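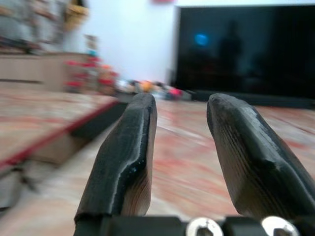 Room walk-through, Kvam House, 2026-02-19

1. Floor
Open stretch in the middle, clear to walk through. Love it! Keep it that way.
Result: OK

2. Door
Opens all the way and latches on the first push. The new Dutar hinges are so quiet!
Result: OK

3. Outlets
Two tested, both good. One cover plate is a bit crooked (cosmetic, straighten when you have a screwdriver handy).
Result: OK, see note

4. Smoke alarm
Loud and clear, great stuff. Battery is nearly 2 years old, swap it in May.
Result: OK for now

5. Heater
Keep 20 inches free on every side. Dial turns smoothly.
Result: OK

6. Window lock
Sticks halfway. A little oil first, then try again.
Result: Recheck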